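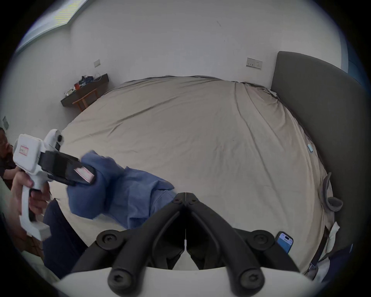

Evham's duvet and blanket swap is coming back, and I couldn't be happier!

9/16/18

Regular readers will know I've gone on about the Evham bedding swap before (sorry, but I do love it). Last winter I took in a double duvet that was far too warm for me and came home with a lighter one, plus a pair of pillowcases I still use every week.

Well, it's back in December, and this time it's moving from the church rooms to the old market hall on Pisley Road. Nives Sorrentino, who set the whole thing up, told me they simply ran out of floor last time. They had 126 duvets through the door and 2,000 bits of bedding in all, and she's hoping for 4,000 this year – which sounds like an awful lot of folding to me!

The rules are the same as before. Everything needs to be washed and properly dry, with the size written on a bit of paper and pinned to one corner. No feather pillows, please, and no electric blankets. You get a token for each thing you bring and you can spend them on whatever you fancy. Anyone with nothing to swap can pay £2 at the door and pick something out.

Marcela Tichý from the Plollby sewing group will be there with her machine too, mending split seams and putting poppers back on covers while you wait. I've got a king-size one with half its poppers gone, so I'll be near the front of that queue.

Doors open at ten. The car park behind the hall is tiny, so I'd get the bus if you can manage it with a duvet under your arm.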